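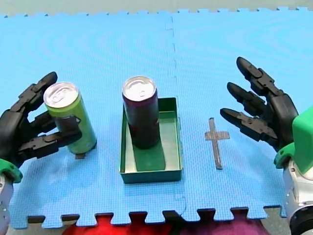 October 9, 2020

Rain again, and the heating has decided it is still summer. I have spent the better part of the day indexing back numbers of a beekeeping newsletter, which is what I said I'd do with my autumn when people were still asking each other what they'd do with their autumn. I had meant to learn Portuguese.

The newsletter is called Felia and it ran from before I was born until the editor's knees gave out. It came to me in four banana crates from Wouter Van Rooij, who rang in the spring to ask if I had any shelf space and took my hesitation for a yes. He wants an index so that members can look things up. I have met the members. They do not look things up, they ring Wouter.

Still, I've grown fond of it. The early numbers are typed by someone who hated the letter e, or whose machine did. There is a long quarrel about whether to feed syrup in October, carried on over several years by two men who signed themselves only "Orchard End" and "A Realist". Neither gave an inch. Orchard End stopped writing one winter and A Realist sent in a very short, very decent paragraph about him, and then went straight back to syrup in the next issue.

Lunch was the end of the leek soup. It had thickened overnight into something you could have hung wallpaper with. Ate it standing up, reading an advertisement for Nuler hive tools ("Sheffield quality at sensible prices"), and wondered if I should buy one for the paint tins. The firm is presumably long gone. I looked in the drawer for the old screwdriver instead and found the tape measure I accused my brother of taking.

Wrote in the afternoon to the circle to say I had got as far as the wax moth years, and asked if anyone minded my putting "swarms" and "swarming" under one heading.
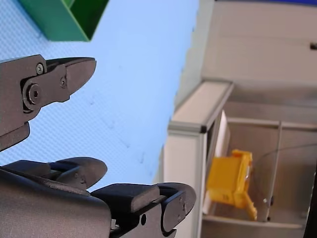 Stijn Meijer minded. He wrote back inside ten minutes that a swarm is a thing and swarming is a habit, that any fool who had stood under one would know the difference, and that if I was going to lump them together I might as well file the whole run under "insects" and go to bed. He then asked after my hip. I've separated them. It means going back through everything I did last week, a job I estimate at two evenings or one bad temper.

The index now stands at about 1200 cards. Wouter thinks it should come to 2000 and has said so to everybody, so I dare say it will have to. I had been using the good cards from Verstraete until I saw what they charge for another 200, and am now cutting up the backs of old calendars, which gives the letter M a slightly Alpine look.

Walked to the post box at four to get out of the chair. Met the woman from the corner house, who told me her ivy was full of wasps. I told her they were ivy bees and perfectly harmless. She said they looked like wasps to her and that she had ordered a spray. We parted on good terms, as far as you can tell with masks on. I must take her round the piece on ivy bees before the spray arrives. I copied out the opening this evening, with the reference, so that she can see I haven't made it up: 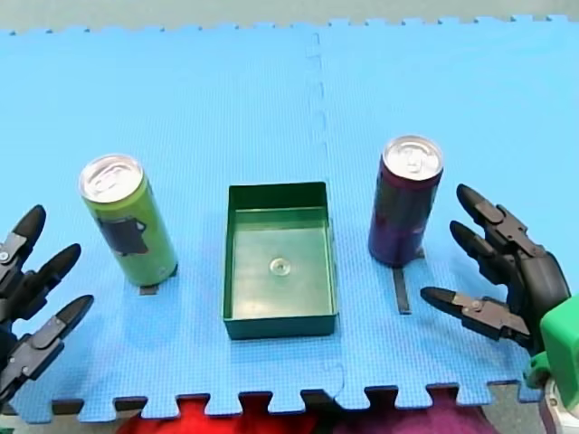
Felia, vol. 14, no. 3, p. 27

"Members are asked once again not to telephone the editor about small striped bees on the ivy. They are not wasps. They are not ours either. They will be gone in a few weeks and would like to be left to get on with it."

It goes on for a page and a half in the same tone. I think he must have had a bad month of it with the telephone.

Radiator came on at nine, just as I was going up. Must ring the man about the thermostat, and order bird seed.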